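Chapter 7
Grasping and Placing: The Kitchen Table Task 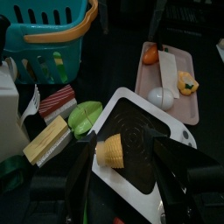
In the first six chapters the arm moved through free space. Position error was measured at the fingertips, and a miss of a few millimeters had no consequence. From this chapter on, the gripper makes contact with objects, and the same error can push a part away, tip it over, or load the wrist joint.

The running project for Chapters 7 through 10 is the kitchen table task set by Margus Luik for the second-year laboratory course at Lerka. Each team works with one arm, a two-finger gripper, and a set of toy foods and utensils. The team must pick up a named item, carry it to a named target, and release it there. Items are not fixed to the table, and their starting poses change between trials.

A run is limited to 60 seconds. Teams record up to 118 runs during the term and store them in the Zikard log format described in Appendix B. Older runs in the Bastwood archive use a different time base and must be converted before they are compared with new ones.

After completing this chapter, the student should be able to:

Define a grasp by approach direction, finger opening, and closing force.
Select a grasp axis for a long, ribbed object such as a corn cob.
Explain why smooth, round objects tend to roll during closing.
Write a release sequence that leaves the object where it was placed.

Section 7.1 covers finger geometry. Section 7.2 introduces the friction cone and applies it to two flat fingers. Readers who have not finished the wrist calibration exercise in Chapter 6 should do so before starting Section 7.3.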